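6 min read

We use cookies to remember what you've already looked at. Keep browsing and we'll assume that's fine with you.

Sorters wanted for the odds-and-ends tables at Irkent (paid, part-time, starting in August)

Posted March 9, 2019

Do you like putting things in the right place? I mean really like it, the kind of like where you can't walk past a messy drawer in somebody else's kitchen? Then please keep reading, because I have a job for you, and I've been having a hard time describing it in one line.

I run the sorting room at Irkent. We take in mixed small stuff – toys, household bits, boxes, containers, balls, sports things, the contents of junk drawers from all over the county – and we sort it, check it, and send it back out into the world. Most of it goes to our two shops, one in Nernstead and one in Langat. The rest goes out in mixed activity kits for preschools and playgroups, which I'll get to in a minute because they're my favorite part.

Last year 3,182 bins of small stuff came through the room. I know that number because I had to put it in a report, and I was pretty proud of it! We did it with a crew that was too small, though, and this year I'm hiring before the rush.

What the work is

You stand (or sit on a tall stool, we have good ones) at a table with a bin. You take one thing out of the bin. You look at it, decide what it is and what shape it's in, and put it where it goes. Then you take out the next thing.

That sounds like nothing, I know. But the deciding is the job. A ball is easy. A ball that's a little flat and has somebody's initials on it takes a second longer. A container with no lid goes on the lid shelf to wait, because the lid comes in three bins later more often than you'd think, and it is a great feeling when you snap the two together. A box might be empty, or might have a complete set of something in it, or might have a complete set of something minus the one piece that makes it worth anything. So you open the box. Please always open the box.

Our categories are play food, animals, balls, vehicles, building pieces, boxes and packaging, kitchen containers, and "ask." The "ask" tray is for anything you're not sure about, and I'd much sooner have a full ask tray than a wrong guess in the wrong tub. I go through it at the end of every shift with whoever wants to stick around and argue with me. Is a toy teapot play food or kitchen? (It's play food. We've settled that one, but I'm open to hearing a new case.)
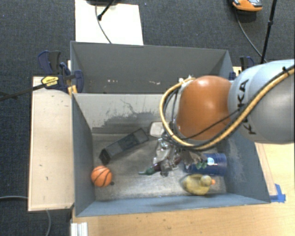
One of our small mixed bins, with a toy eggplant, a yellow duck and a mini basketball in it.

I love a bin like that one. The eggplant goes to play food, the duck goes to animals, the basketball goes to balls, and you're already feeling good about your morning. Then you get to the long black box and the clear-ish square container and you slow down a bit. And you always check the floor of the bin for tiny things before you call it empty! Small dark bits on a gray bottom are very easy to miss, and that's how doll shoes and game pieces end up swept into the trash. I run my hand along the bottom of every bin, corners too, and I'll ask you to do the same.

About those kits

The mixed kits are for kids learning to name and group things. Each one is a tub of unrelated objects in good, clean shape: something to eat, something that rolls, something that opens and closes, an animal or two. Teachers tip them out on a rug and let the kids go at it. We sent out 847 of them last school year, and the thank-you drawings cover most of one wall of our break room.

Putting a good kit together takes some taste. You want colors that are easy to tell apart. You want different shapes and different textures. You don't want six ducks, unless the teacher asked for six ducks (that has happened). If you turn out to have a knack for this I'll move you to the kit bench as soon as there's a spot, and you can pick your own mixes.

Who I'm looking for

I need two full-season sorters and a handful of people for shorter shifts. You don't need any experience. I've hired people straight out of high school, people who've retired from something completely different, and parents who wanted a few hours while school was in. Everybody learns the tables the same way, sitting next to someone who already knows them.

Here's what does matter to me:

You show up when you said you would, or you call.

You can look at small things for a few hours without your mind wandering off too far. Some wandering is fine. Mine does.

You can lift a full bin, or you'll ask for a hand with it. The small ones weigh very little, but the big gray ones can get up to 49 pounds when somebody has filled them with building blocks.

You don't mind a bit of grime. Things come to us from basements and garages and the backs of cars. We have gloves in every size and a big sink, but if sticky toys bother you a lot, this is going to be a long summer.

You're okay with talk, or okay with quiet. Mornings are the quiet shift and afternoons are the chatty one, and I try to put people where they'll be happy. The radio is on in the afternoon. The person who opened the room picks the station, and that rule is firm.

It helps if you know your toys, but it isn't required. We had one sorter who could name the maker of any plastic farm animal by its feet, and another who called every single vehicle "the truck," and both of them were fast and careful and I'd hire either one again tomorrow.

Hours and pay

The season starts the first week of August and runs through the end of the year. Morning shift is 8:00 to noon, afternoon shift is 12:30 to 4:30. Full-season sorters work both, with a paid half hour in between for lunch. Short-shift people can pick mornings or afternoons, three days a week at the least.

Pay is hourly and it's the same for everybody at the tables, with a bump after your first month and another if you go over to the kit bench. I'll tell you the exact rate on the phone before you come in, so you don't waste a drive if it doesn't work for you. You also get a staff discount at both shops, which sounds like a nice perk until you see how much of your paycheck can go back into board games. Ask me how I know.

Getting here

We're in the old Favberg building, out behind the feed store, the one with the green loading door. Parking is free and there's plenty of it. The Langat bus stops at the end of the road, and from there it's a ten-minute walk with a sidewalk for most of the way. The room is on the ground floor with no steps, the restrooms are right off it, and the tables go up and down. If you need something set up differently to do the work comfortably, tell me and we'll figure it out together.

The room does get warm in August. There are fans, and the loading door stays open in the afternoon. Wear short sleeves and closed shoes. No sandals, please, I've dropped a die-cast fire engine on my own foot and I'd like to be the last.

How to apply

Skip the cover letter! Send me a short email with your name, a phone number, which shifts you'd want, and a few lines about something you've sorted or organized. It can be anything: a spice rack, a garage, your grandmother's buttons, a record collection you put in order and then put in a different order. I read every one of them, and they tell me a lot more than a résumé does. If you have a résumé you can attach it, but you won't lose any points if you don't.

If email isn't your thing, stop by either shop and ask for a paper form at the register. Fill it in there or take it home, then drop it back with them and it'll get to me.

I'll call people in for a try-out, two hours at the tables, paid. I'll give you a mixed bin and sit at the next table with my own, and we'll just work and talk. Nobody's timing you. I'm watching to see if you open boxes and check the bottom, and whether you use the ask tray when you should. You'll get to see if you can stand the work, and me.

You'll hear from me within a week of your try-out either way. If the sorting crew is full by then I'll ask if you want to go on the list for next season, and I do call people off that list.

Questions before you apply? Write to the same address, and put "sorting room" in the subject so it doesn't get lost with the shop mail.

Contact: sorting room, Irkent, Favberg building | © 2019 Irkent | Back to top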